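Why Does a T-Shirt Have a Secret Label? All About Care Labels

Hi! I'm Lotte, and I write the "How Stuff Works at Home" pages for Teken. This week I got a letter from a reader who signed it "Itchy in Zundport." Itchy wanted to know why there's a scratchy little tag inside nearly everything we wear, and whether it's okay to just cut it off.

Great question, Itchy! I used to snip mine off the second I got home from the store. Then one winter I washed my favorite wool hat in hot water, and it came out small enough to fit a grapefruit. If I had read the label first, I'd still have a hat (and the grapefruit would be cold).

So what is a care label?

It's a small piece of cloth with words and little pictures printed on it. It tells grown-ups and kids two main things: what the fabric is made of, and how to wash it without wrecking it. Sometimes it also says where the clothes were made and what size they are.

Look for it in the side seam, near your hip, or at the back of the neck. A seam is the line where two pieces of cloth are sewn together. The label gets tucked into that line before it's stitched, so it stays put wash after wash. 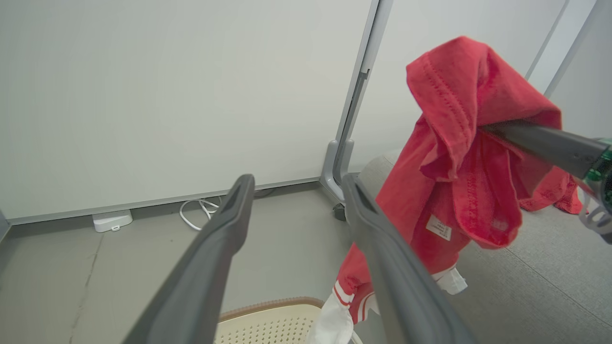

See the small white rectangle on the red cloth? It's a care label, and the printing on it is tiny!

When a piece of clothing is all crumpled up, the label can be hard to find. My trick is to hold it up high and let it hang. The sleeves flop down, the hems show, and you can follow the seams with your finger until you bump into the tag. You might want a magnifying glass, too. My neighbor Hemi Pearce keeps one on a string next to his washing machine, and I've borrowed it so often that I finally bought my own.

What do the little pictures mean?

Now for the part I like best. The pictures are like a code, and once you know it you can read labels from all over the world, even if you can't read the words.

A tub with wavy water on top means washing. If there's a number inside, it's the hottest the water should be. If there's a hand reaching into the tub, wash it by hand in the sink.

A triangle is about bleach, which is a strong chemical for making white things whiter. Leave bleach to the grown-ups, please. Always!

A square is about drying. A square with a circle inside means it can go in the dryer. A square with one flat line across the middle means you should lay it down flat to dry.

An iron looks like, well, an iron. Dots inside it tell you how hot. One dot is cool, two is medium and three is hot.

A plain circle is for the dry cleaner.

And a big X over any of these means DON'T. An iron with an X on it means no ironing, so if you hate ironing, that's a lucky shirt.

Why does red get its own pile?

Color in cloth comes from dye. When clothes are new, a bit of extra dye can wash out into the water, and red is famous for it. If there's a white sock in there, the sock soaks up some of that color and you get a pink sock. I have 4 of those. I wear them to bed.

That's why lots of families sort before they wash. Whites in one pile, darks in another, and bright reds off on their own the first few times. It's a good job for kids, by the way. You don't need to be strong or tall, you only need to know your colors.

What about clothes with red AND white on them? Good thinking. Those should be washed in cold water, since cold water pulls out less dye, and taken out as soon as the machine stops. Don't leave them sitting in a wet heap.

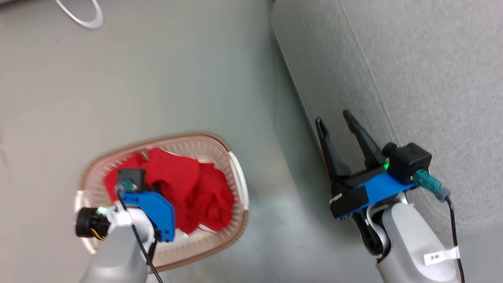 A basket with lots of small holes in its sides, and red cloth bunched up inside.

Why do laundry baskets have holes?

I asked my friend Quang Ung this one, because he runs a laundromat and has seen more baskets than anybody I know. He says the holes let air move through. Damp clothes in a closed box start to smell like an old pond, and with holes the dampness has somewhere to go. Holes also make a basket lighter to carry. And plastic doesn't mind getting wet, so it's a handy thing to make a basket from.

Try it yourself – the label hunt

You'll need five things from your closet, a pencil and some paper.

1. Find the label in each one. Write down where it was hiding.
2. Copy the little pictures. Drawing them helps you remember them.
3. Write down what each thing is made of. You'll probably find cotton, and maybe polyester, wool or linen.
4. Feel the cloth with your eyes shut. Can you tell cotton from polyester just by touching?
5. Ask a grown-up before you put anything in the wash, and show them what you worked out.

And can Itchy cut the label off?

Yes, if a grown-up helps with the scissors so you don't snip the seam (I've done that, and then there's a hole). But copy the pictures down first, or tape the label inside your closet door with a note saying which shirt it came from. My closet door looks a bit silly now, but my sweaters are all still the right size.

Send me your weirdest label and I'll put the best ones on the Teken page. Huguette Bouvier already sent in one that says "wash with similar colors and a good mood." I want that shirt!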